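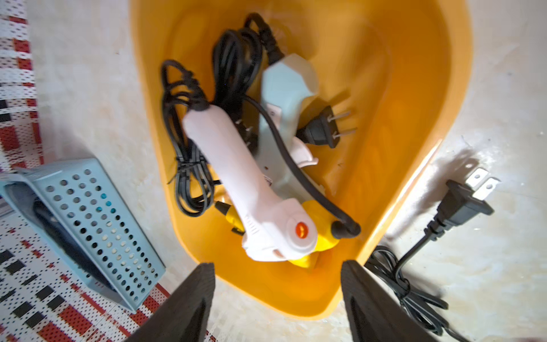 About us

Bristance is a small workshop that sets up, looks after and fixes tabletop robot cells. Two-arm benches mostly, the kind that fit through a normal door. We started with one cell, broke it a lot, got good at fixing it. Other people started sending us theirs.

Five of us. No sales team. If you call before noon you get Siiri Pelkonen, after that whoever is closest to the phone.

Who does what

Siiri Pelkonen - bookings, parts, invoices, the phone.
Kuo-hua Au - arms and rails. Assembly, alignment, anything that squeaks.
Amancay Herrera - wiring and boards. Also the one who will ask you for pictures of your cable runs before she quotes. Please send them.
Sze-wing Hung - cameras and calibration.
Oi-ling Ko - grippers, fingers, and the training mornings.

How we set up a cell

Rail first. Everything hangs off the rail so it gets the most time. Kuo-hua bolts it along the front of the table, checks it end to end, leaves it alone for a night and checks it again. Then the mounting plates, then the arms. One arm at a time, never both, we tried both.

Walls after that. Ours are perforated panels between aluminum posts. You can hang stuff on them, move it, hang it somewhere else. Hook rail goes on the back wall, high enough that an elbow clears it when the arm folds up.

Cables last and slowest. Amancay runs each arm through its whole reach by hand, power off, and watches where the cable goes tight. Needs slack at the gripper and at the elbow. Too much slack and it catches on the table, too little and it pulls a connector at the worst moment. She marks the good length with tape and only then ties it down.

Then cameras. One fixed, looking at the whole table, and one small one at each wrist. Sze-wing wants the fixed one bolted to something that is not the table. If you have a camera clamped to a bench that people lean on, expect a talk from her. 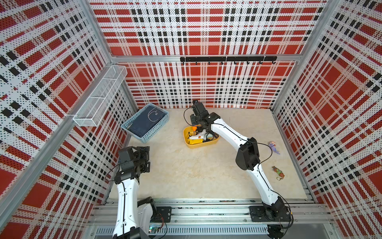 After the arms move and the cameras agree with each other, we run it with ordinary things. Bins, baskets, folded cloth, hand tools, a toy or two. Nice clean test blocks tell you very little. A glue gun with its cord in a tangle tells you plenty: the weight is off center, the body is slick, the cord drags on everything. A bin with a rounded rim is a good check on the fingers too. If they slip on the lip we know the pads are worn or one finger is sitting out of line with the other.

A new cell does 100 pick-and-place runs before we sign it off. One bad drop and Oi-ling starts the count over. Yes it takes all day sometimes.

Looking after it

Most of what comes back to us is dirt, loose screws or a tired cable. So every cell leaves with a care sheet, the Lonatero sheet we call it, after the first cell we ever wrote one for. Short version:

Wipe the rail before you start. Dry cloth, no spray.
Check the finger screws. Snug, don't crank them.
Look at the cable where it leaves the gripper. Shiny or flattened spots, stop and call.
Listen to the base joint on a slow turn. Clicking is bad, humming is fine.
Keep cords and small parts off the rail.
Power down before you reach in. Every time.

Once a year, a full service. We swap the finger pads, open up the joint covers, recheck the wiring at the base board and redo the calibration. Takes 2 days on site, 3 if the rail has to come off. September is always full, book early.

Repairs

Send the whole arm if you can, not just the joint. We test it on our own bench, same rail and same kind of table, and you get a note back saying what was wrong and what we changed. Our Ciltik log of past faults is up to 109 entries now and we look there first. Gripper motors lead the list by a mile, then connectors, then people who ran the arm into the wall. (Its ok. We have done it as well.)

We don't work on big floor-mounted arms or anything behind a light curtain. Ask Siiri and she will try to point you to someone.

Training mornings

Small groups, at our bench or yours. You take a gripper apart, put it back, change a cable, recalibrate one camera. Oi-ling runs them and she wont do it for you, so wear something with sleeves that roll up. Coffee is included, lunch isnt.

Finding us

Second door past the Man Street loading bay, ring the lower bell. Arms can be dropped off any time after 8:30. Pack the fingers seperately please, and put your name on the box and on the arm.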